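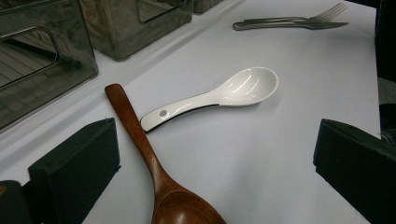
"A garra fechou sozinha. Ninguém tinha a mão no gatilho"

Imprimir | Enviar por e-mail
Última atualização: abril, 17h40

Devendra Khurana atende de pé, entre dois testes, com pressa. Na Hallau, onde coordena a bancada de utensílios, a falha ainda é o assunto do dia. Uma garra manual da série Thygesen fechou sem comando e apertou o dedo de uma colega, Ffion Humphreys. Nada partido, uma nódoa negra. "Podia ter sido pior, claro que podia."

O que aconteceu? O sensor de força, diz. Deriva do zero depois de muitos ciclos. "O manual fala em recalibrar a cada 3000. Nós tivemos leituras erradas com até 1000." Com talheres passava despercebido, numa colher de loiça notava-se logo, apertava demais. Duas racharam antes do acidente. E ninguem parou? Pausa. "Registámos. Parar, não parámos. Foi erro meu."

Agora há regras. Corte de corrente antes de pôr a mão entre os dedos da garra, sempre. Zero verificado de manhã e depois do almoço. Erick Massawe, da manutenção, queria também um limite mecânico de curso; a peça foi pedida à Hisberg, ainda não chegou.

Humphreys voltou à bancada três dias depois. "Trabalho na mesma, mas olho para o interuptor primeiro", conta, já a calçar as luvas.

Partilhas: 2 | Comentários: 3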